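Bin picking cell, Atberg hall: monthly safety check
Checked on 4 December 2022

Emergency stop: OK. Tested from both sides of the cell, 2 times each.
Speed in teach mode: OK. Limit is set to 30 percent, please do not change it.
Floor cables: comment. Keep them out of the walking path.
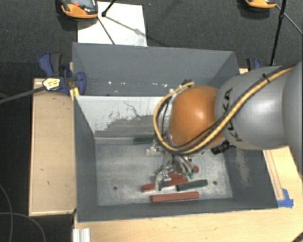 BIN AND CLAMPS

Bin fixed to table: OK. Clamps must be tightened by hand before every shift.
Cable bundle on arm: OK. It must have enough slack for the full turn of the wrist.
Bin walls: comment. Smudges on the back wall, cleaning is requested from Stevomico.
Sticks: OK. Only the red and green ones are allowed in this bin.

Next check in May, together with the gripper service.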